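설명서는 왜 점점 얇아지는가

얼마 전 부엌 선반을 새로 달려고 조립식 제품을 하나 주문했다. Gevano라는 회사의 물건인데, 상자를 열어 보니 종이 한 장이 들어 있었다. 앞면에는 그림 다섯 개, 뒷면에는 접속 주소가 찍힌 네모난 무늬가 있었다. 글자는 회사 이름과 고객센터 번호가 전부였다. 나사는 길이가 다른 두 종류였는데 그림에서는 둘이 똑같은 길이로 그려져 있었다. 선반을 다는 데 오후가 다 갔다.

서랍을 뒤지면 예전 설명서가 아직 나온다. 부모님 댁에서 가져온 Okix 재봉틀 설명서는 109쪽이다. 실 거는 법부터 시작해서 바늘 고르는 법, 기름 치는 자리, 소리가 달라졌을 때 살펴볼 부분까지 적혀 있다. 문장이 세련되지는 않다. 같은 말이 두 번 나오는 데도 있고, 번역 투가 그대로 남은 데도 있다. 그래도 재봉틀이 말을 안 들을 때 그 책을 펴면 답이 있었다. 어머니는 여백에 연필로 메모를 해 두셨다. 청바지 단을 박을 때는 몇 번 바늘, 얇은 안감에는 몇 번 바늘 하는 식이다.

나는 요즘 설명서가 잘못 만들어지고 있다고 생각한다. 종이를 아끼자는 취지에는 반대하지 않는다. 문제는 줄어든 종이만큼 내용도 같이 줄었다는 데 있다. 회사들은 자세한 내용은 온라인에 있다고 말한다. 주소를 따라가 보면 첫 화면에 제품 광고가 나오고, 설명서는 세 번쯤 더 눌러야 나온다. 모델명을 정확히 넣지 않으면 비슷한 다른 제품의 문서가 열린다. 그렇게 찾은 문서도 상자에 든 종이를 그대로 옮긴 것일 때가 많다.

그림만으로 된 설명서를 옹호하는 사람들은 언어 장벽이 없다는 점을 든다. 맞는 말이다. 여러 나라에 파는 회사로서는 번역비가 들지 않고, 글을 읽기 어려운 사람에게도 도움이 된다. 그러나 그림은 순서와 위치를 보여 주는 데 강하고, 정도와 조건을 말하는 데 약하다. 나사를 어디에 넣는지는 그릴 수 있다. 얼마나 조여야 하는지, 석고벽이면 어떻게 해야 하는지는 그리기 어렵다. 내가 선반 앞에서 막힌 것도 그 대목이었다. 벽이 콘크리트가 아닐 때 쓰는 부품이 따로 있다는 사실을 고객센터에 전화하고서야 알았다.

입체로 만든 그림도 사정은 비슷하다. 요즘은 컴퓨터로 부품을 그려 배경을 하얗게 비우고 명암까지 넣는다. 손으로 그린 선화보다 보기에는 좋다. 다만 각도를 하나 고르고 나면 그 각도에서 보이지 않는 것은 여전히 보이지 않는다. 납작한 원판도 옆에서 비스듬히 보면 길쭉한 타원이 되고, 두께가 얼마인지, 뒷면에 홈이 있는지는 읽는 사람이 짐작해야 한다. 옆에 한 줄만 적어 두면 끝날 일이다.
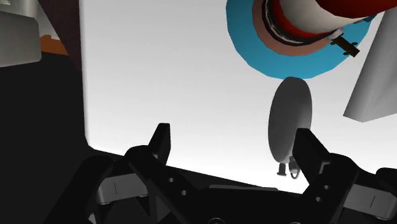 글로 쓴 설명서가 하던 일

번역 일을 하는 Eliécer Chambi와 이 문제로 이야기를 나눈 적이 있다. 그는 가전제품 설명서를 오래 옮긴 사람이다. 그의 말로는 설명서를 번역하다 보면 원문을 쓴 사람이 제품을 직접 써 봤는지 금방 드러난다고 한다. 써 본 사람은 뚜껑이 뻑뻑하니 한쪽부터 들어 올리라고 쓴다. 써 보지 않은 사람은 뚜껑을 여시오라고만 쓴다. 그가 옮긴 것 중에 제일 좋았던 문서는 Mamani라는 작은 회사의 곡물 분쇄기 설명서였는데, 설계한 사람이 직접 쓴 글이었다고 했다.

나는 이 이야기가 핵심에 가깝다고 본다. 설명서를 글로 쓰려면 누군가는 제품을 처음부터 끝까지 써 봐야 한다. 쓰다가 막히면 왜 막혔는지 적어야 하고, 적다 보면 제품 자체를 고치게 되기도 한다. 버튼 하나를 설명하는 데 문단 세 개가 필요하다면 그 버튼은 잘못 만든 것이다. 설명서를 없애면 이런 점검 기회가 하나 사라진다.

영상이 대신할 수 있다는 의견도 있다. 나도 수도꼭지를 갈 때 영상을 보았고 도움을 받았다. 손의 움직임을 보여 주는 데 영상만 한 것이 없다. 하지만 영상은 찾아보기가 불편하다. 필터 교체 주기 하나를 알고 싶은데 인사말부터 들어야 한다. 손에 기름이 묻은 채로 화면을 멈추고 되돌리는 일도 번거롭다. 몇 해 뒤에 영상이 그 자리에 남아 있을지도 알 수 없다. 우리 집 제습기는 Polum 제품인데, 회사가 홈페이지를 개편하면서 예전 모델의 영상 주소가 모두 끊겼다. 제습기는 멀쩡하게 돌아가고 물통 경고등이 깜빡이는 이유만 알 수 없게 되었다.

안 읽는 사람이 많으니 줄이는 것이 당연하다는 말도 자주 듣는다. 나도 새 물건을 사면 설명서부터 읽지는 않는다. 일단 전원을 켜 본다. 하지만 설명서는 처음 한 번 읽으라고만 있는 물건이 아니다. 고장이 났을 때, 이사를 하고 다시 설치할 때, 남에게 물려줄 때 필요하다. 100명 중 5명만 찾는다고 해도 그 다섯은 정말로 막힌 사람들이다. 고객센터 전화가 길어지는 것을 생각하면 회사에도 손해일 것이다.

회사에 바라는 것은 많지 않다. 종이는 얇아도 좋으니 부품의 이름과 치수는 글자로 적어 주었으면 한다. 온라인 문서는 로그인 없이 열리고 내려받을 수 있는 파일이어야 한다. 단종된 제품의 문서도 지우지 말고 남겨 두어야 한다. 제품을 고쳤으면 설명서도 같이 고치고, 어느 판인지 표지에 적어야 한다.

중고로 물건을 살 때도 차이가 난다. 지난 12월에 동네 사람에게서 전동 드릴을 하나 샀는데 비닐에 든 설명서가 같이 왔다. 표지가 낡았고 토크 조절 부분에 형광펜이 칠해져 있었다. 선반의 나사는 그 드릴로 다시 조였다. 선반에서 남은 짧은 나사 네 개는 어디에 쓰는 것인지 아직 모른다.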